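Section 5. Recording table-clearing episodes with the hand-held gripper

Updated 13 November 2024. Replaces the old Girkwood sheet, throw that one out.

Read section 4 first if the gripper hasn't been calibrated on this table. If you moved tables, you moved tables, calibrate again. Takes a few minutes.

What you're making: short recordings of one job, done by hand, many times over. The Renton trainer learns from the whole set. One bad episode won't sink it. A habit will, so watch your habits.

5.1 Before you start

1. Charge the gripper pack. Full light, solid not blinking. A blinking pack will die on you mid batch.

2. Wipe the lens. Dry cloth only. No spray, the coating comes off.

3. Squeeze the trigger all the way, let go. Fingers should close flat against each other and open back up without a catch. If one drags, loosen the mount screw a quarter turn and try again.

4. Check finger wear. Gray edges are fine, scuffs are fine. Cracks or a chunk missing, swap both fingers, never just one. A new one next to an old one grips crooked and the trainer picks that up.

5. Clear the table down to what's on the task card. Phones, pens, coffee, all off.

6. Open Skudport on the recording laptop, pick the task, type your station code. The station code, not your name. We had a whole folder come in last December under nicknames and it took forever to sort out.

Note: the free space on the laptop has to be 120 GB or more before a batch. Skudport does not warn you. It just stops saving, with the timer still running.

5.2 Recording one episode

1. Gripper at the start pose. Tip of the fingers one hand's width over the table, open.

2. Press the side button. One beep means recording. Two beeps means it lost tracking, go to 5.4.

3. Hold still for a beat. The software uses that bit to line up the clocks.

4. Do the task. Normal pace, a little slow is ok. Don't freeze in the middle to think. If you need to think, cancel and start over.

5. Let go of the object fully before you back away. Open, pause, lift. People rush this and the plate gets dragged along a little on the way out.

6. Back to the start pose. Press the side button again. Long beep, saved.

Two-person tasks: one holds the gripper, the other one handles dishes and wears gloves. Black gloves from the drawer, same kind every time. The glove hand comes in from the far side of the table so the two of you aren't reaching over each other. 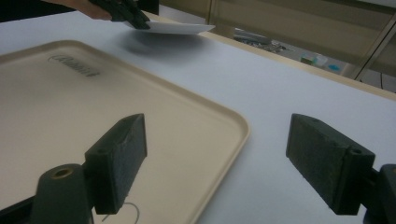
Keep the plate level on the way in or out, and low. High and tilted looks different to the camera from one episode to the next and we end up with a mess of plate angles that never come up in real use. Slow down near the tray rim. If the plate touches the tray, keep going, that's a real thing that happens and we want some of it. If it falls, cancel.

Talk as little as you can. There's no audio saved but people who chat stop looking at their hands.

CAUTION: fingers out of the gap when the trigger hand is moving. The pinch isn't strong enough to break anything but it will take skin. Agree on a word before you start. "Clear" works.

CAUTION: keep cables away from the trigger side. If one gets between the fingers and you squeeze, you've bought a cable.

5.3 Batches

A batch is 10 episodes. After each batch:

1. Put the gripper down in the cradle, lens up.

2. Move things. Tray a bit left, a bit right, turned some. Plate from a different spot. Small changes, don't go wild, everything stays in reach.

3. Play back the last episode at double speed. You're looking for: fingers in view the whole way, no blur when you grab, object really let go at the end.

4. Mark it. Good, Redo, or Odd. Odd is for stuff you aren't sure about. Use it, don't guess. Somebody looks at every Odd.

5. Swap roles every 5 batches. Your wrist will thank you, and the trainer gets two styles of grabbing instead of one.

The full set for table clearing is 159 episodes marked Good. Redo and Odd don't count toward it. Yes it's a weird number, it comes from how the Nkosi loader splits the set, leave it be.

Note: do not delete Redo files yourself. Mark and move on. Deleting shifts the numbering and then the loader mixes up which clip goes with which card.

5.4 When it goes wrong

Two beeps at start. Tracking lost. Point the lens at the most cluttered part of the room for a few seconds, then back to the table. Blank wall or a big white tabletop up close is the usual cause. Still two beeps, restart Skudport.

Beep but no file. Disk full. See note in 5.1.

Opening value stuck at the same number. Trigger sensor came unpluged. Push the small connector back in behind the grip, squeeze twice, check that the number moves.

Fingers slip on plates. Wipe the pads with a damp cloth, let them dry completely. Do not sand them. Do not wrap them in tape.

Picture too bright. Shut the blinds, or turn the table lamp off. Don't touch exposure, it's locked for a reason and has to match on all stations.

5.5 Sending it in

1. Close the batch in Skudport. Wait for the check mark.

2. Plug in the transfer drive. Copy the whole folder, not just the clips. The small text files matter the most.

3. Eject properly. Pulling teh drive early has cost us more sets than anything else on this page.

4. Write the station code and the Good count on the drive label.

Next: section 6, checking a set before training.

Comments (4)

stationB2
Is the hold-still at the start needed on every single one or just the first in a batch?

docs reply
Every one.

tablehand
5.4 fixed my stuck number, it was the connector. Could use a drawing of where it is, took me a while to find it.

kgrip
What if a plate gets dropped but lands in the tray ok? I've been marking those Odd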